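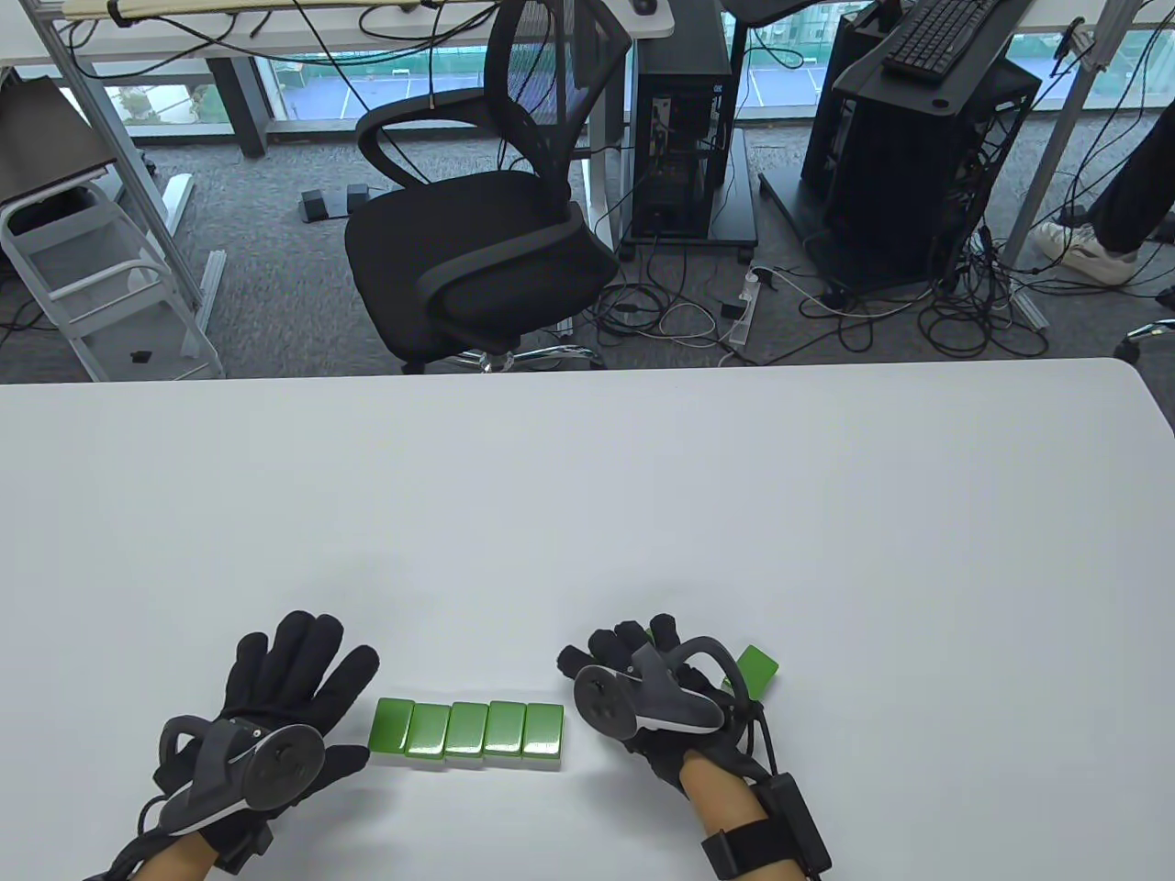 Why must a learning system be shown a task many times when a person can often pick it up from one showing?

A person arrives with years of practice in handling objects, and a learning system starts with very little. Each recorded example gives it one path from a starting layout to a finished one, and many paths are needed before it can deal with a layout it has not met.

Chapter 4
Gathering Examples by Hand

After studying this chapter, the reader should be able to define an episode, plan a set of starting layouts, and decide which recordings belong in a training set.

4.1 The episode

The basic unit of the work is the episode. An episode begins when the operator's hands are at rest in the starting position and ends when they return to rest. Everything between those two points is kept, including pauses and small corrections. An operator who misses a block and reaches for it again has produced a useful record, provided that the task is completed.

In the method treated in this chapter, the operator works directly with gloved hands. A tracked controller is strapped to the back of each hand, and its position is stored together with the view from the head camera. The fingers remain free to touch and move the objects.
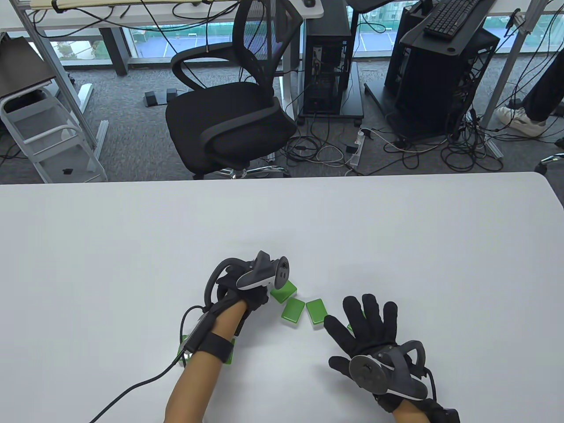 Figure 4.1 Tabletop work with green blocks, a controller strapped to the back of each glove.

4.2 Choosing the starting layouts

Examples that all begin in the same way teach a system very little about other beginnings. The layout of the objects should therefore be changed between episodes according to a written plan. In the Stedora exercise set, which is used throughout Part Two, the plan lists nine starting layouts for a block task. Some place the blocks close together in a row, and others scatter them across the table.

Operators left to choose for themselves tend to return to a few favorite layouts. The plan corrects for this habit. It should be kept within reach of the person running the session and marked after every episode.

4.3 Accepting and rejecting episodes

Not every recording is fit for use. The Radulthorpe block collection began with 300 episodes, of which 208 were accepted after review. The most common grounds for rejection were a loss of tracking on one hand and a start made before the hands had come to rest. Slow work was not a ground for rejection.

Review should be carried out by someone other than the operator. The reviewer watches each episode at full speed, notes the result — accepted, rejected, or held for a second opinion — and records the reason in a short phrase. Rejected episodes are stored separately and are not erased. They are needed again in Chapter 7, where the Drekia scoring method is introduced.

4.4 How many examples are enough

No single number applies to every task. A useful practice is to train at several sizes of collection and compare the results on layouts held back from training. If the score is still rising when the largest collection is used, more episodes are likely to help. Readers working through the Bassey project at the end of this part should plan for 1,000 episodes divided evenly among their operators, and should complete the log sheet in Appendix B before the first session.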